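4.2 Segmenting the Demonstrations and Labeling the Grasp Phase

The recordings arrive in our pipeline as continuous sessions. One session can contain many pick-and-place actions, and between them the person holding the gripper may wait, change the grip of the hand or move to another side of the work surface. A policy trained directly on such data learns also the waiting. For this reason we first cut each session into episodes, and inside each episode we mark four phases: approach, close, carry and release. This subsection explains how the marking is done. The policy itself is described in Section 5.

The first version of our segmenter, which we call Zorkero-A, used only the jaw opening. When the opening became smaller than a fixed value and stayed there for 16 consecutive samples, the segmenter declared a grasp. This rule is simple and it is good enough for boxes, cups and other rigid items. It was not good enough for packaged food. A plastic bag gives way under the pads, so the jaws continue to close slowly after the first contact, and the final opening depends on how the contents have moved inside the bag. With a low threshold we lost many grasps of thick bags. With a high threshold the segmenter declared a grasp already during the approach, when the person was only adjusting the jaws.

The second version, Zorkero-B, combines two signals. The first is the speed of the jaw opening, smoothed with a median filter over 5 samples. The second comes from the camera on the gripper. We compute dense optical flow and compare the motion in a region between the two pads with the motion in the rest of the view. If an item is held, it moves together with the gripper and its flow in the camera view is close to zero, while the background continues to move. We call the difference between the two values the attachment score. The phase "carry" starts when the jaw speed is low and the attachment score is high at the same time.

The attachment score has a weakness which we did not expect at the beginning. It needs a background with enough visual detail. Smooth cloth with strong reflections is a difficult case, because the bright patches change their place when the camera moves and do not follow the surface. Figure 3 is taken from this part of the data. The bag of dried longan is clamped between the blue pads a little above a green satin sheet. The woven pattern of the sheet has the same color as the ground, so it offers few stable points, and the light patches on it are stronger than the pattern. Transparent packaging creates a similar problem on the side of the item, and here the printed label and the printed picture of the fruit are more useful for tracking than the clear plastic.
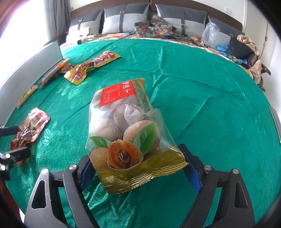
Figure 3. Dried longan package held above a satin sheet, seen from the gripper camera. Other snack packets remain on the sheet at the left.

4.3 Correction for Reflective Backgrounds

To reduce the effect described above, we do not use all flow vectors with the same weight. For each background pixel we run the flow forward and then backward between two neighboring images. If the pixel does not return close to its starting point, its weight is set to zero. Saturated pixels also receive zero weight, together with a small margin around them. The remaining vectors are fitted with a single homography by RANSAC. This is only an approximation, as a bed or a table with objects on it is not one plane, but we need the general motion of the background and not its exact shape.

When fewer than 200 background vectors survive, the attachment score is marked as unknown and the segmenter falls back to the jaw signal alone. An early implementation returned zero in this situation. The result was that one carry was divided into several short pieces each time the camera passed over a bright area, and Fatos Berisha found the error only when he reviewed the episode lengths by hand. We mention it here for readers who want to reuse the code: an unknown value and a low value must be kept separate until the last step.

Phase borders are then chosen by dynamic programming over the whole episode. The order of the phases is fixed, with the exception that a release may be followed by a new approach in the same episode, which covers failed grasps. We tested also a small recurrent network for this step. It gave smoother borders on the sessions from Prustport, but it placed the release too early on sessions it had not been trained on, and we could not find a setting that was acceptable for both. The dynamic programming version is therefore used in all experiments.

For checking the labels we use Udico, an annotation viewer written in our group. It shows the camera image, the jaw opening and the attachment score on one time axis, and the borders can be moved with the mouse. Arben Angelovski and Fatos Berisha corrected 24 sessions independently, and cases in which they disagreed were discussed until one border was accepted. Most disagreements concerned the start of "close", where the jaws already move but the pads do not touch the item. We decided to place the border at the first jaw motion which leads to contact without interruption.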